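Advice Remembered: Mothers' Remarks on Appearance and Adult Grooming Choices
Student Project Report, Cesmont College, Family Studies Program
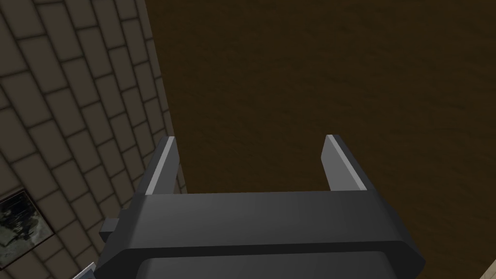 Does a mother's opinion still affect how her grown children wear their hair?

For most of the people who answered our survey, it does. The effect is strongest in the years just after leaving home and returns, in a milder form, in middle age.

The project was carried out over the spring term. A questionnaire was posted on the Umus message board and drew 635 usable replies. Longer interviews were then held with 60 respondents, all over the age of thirty.

Respondents were asked to recall one remark about their looks and to state what they did about it. Haircuts came up more often than clothing or weight. Many described doing the opposite of what was suggested, sometimes for a decade or more. Several had since adopted the style their mother preferred and had not told her.

Remarks made in front of other relatives were remembered in greater detail than private ones. Sons reported fewer remarks than daughters but quoted them just as exactly.

The sample was limited to people who chose to reply, and mothers were not interviewed. A second stage, using the Kiiskinen recall scale, is planned for March.

Comments

senix_reader: Mine was bangs. I still have them.

tallcousin: Were stepmothers counted?

Cesmont College, Family Studies Program | Contact the program office | Copyright Cesmont College | Back to top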